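Policy Forum > Health and Social Services > Pharmacare and Public Coverage
Thread: Proposed provincial drug plan – is the enrolment levy defensible?

Zabala_Moderator
Members are asked to confine this thread to the levy provisions of the draft bill. Submissions on dental coverage belong in the separate thread opened in June.

northshore_policy
The draft would enrol every resident without private drug coverage and collect an annual levy of $700 through the income tax return. Residents who decline enrolment would pay the same $700 and receive nothing. I cannot regard that as a premium in any ordinary sense. It is a penalty, and the bill should use the word.

Limisa
I must disagree with the previous member. A contributory plan in which healthy residents may leave at will does not remain solvent for long. The charge on those who decline is the mechanism by which the plan is kept whole, and comparable arrangements are found throughout public insurance. Whether the amount is correct is a separate matter.

northshore_policy
The amount is precisely the matter for a household at the lower end of the scale. The background paper gives average annual drug spending for uninsured residents over 65 as $2,339. It gives no corresponding figure for residents under 30, who would be charged at an identical rate.

Jaltel
The member has overlooked section 14, under which the levy is reduced by 50 per cent for residents below the income threshold. I would also note that the threshold is indexed. My own objection is to the reporting requirement, which places the burden of proving private coverage on the individual and not on the insurer. Small employers in particular are poorly equipped to issue the certificates. 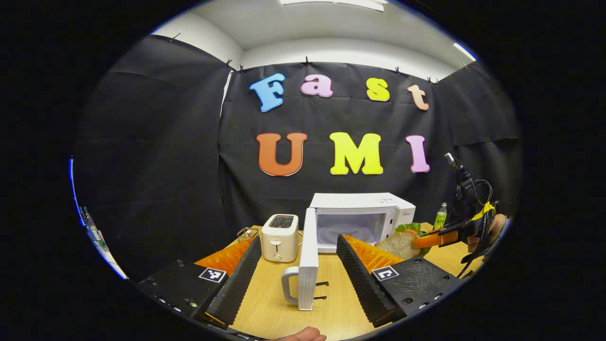
Foam letters on black cloth. Posted by Jaltel.

Pomalora
I support the reporting requirement as drafted. Insurers already issue annual statements to plan members, and attaching one to a return is not an onerous duty. The previous member's point regarding small employers has merit, however, and a transitional year would be a reasonable amendment.

Limisa
A transitional year was considered in the consultation summary and rejected on grounds of cost. I do not find the reasoning persuasive, as the summary provides no estimate of that cost.

northshore_policy
With respect to section 14, the reduction must be applied for. It is not automatic. Residents who do not file a return will be assessed at the full rate, and they are the residents least able to pay it.

Jaltel
That is a fair reading of subsection 3, and I withdraw the suggestion that the reduction settles the question. I maintain that the remedy is automatic assessment – the levy itself should stand.

Zabala_Moderator
Written comments on the draft bill close on December 19, 2020. Members wishing to cite this thread in a submission should quote the post in full and identify it by user name.

Pomalora
Would the moderator confirm whether joint submissions will be accepted? The notice refers only to individuals and registered organizations.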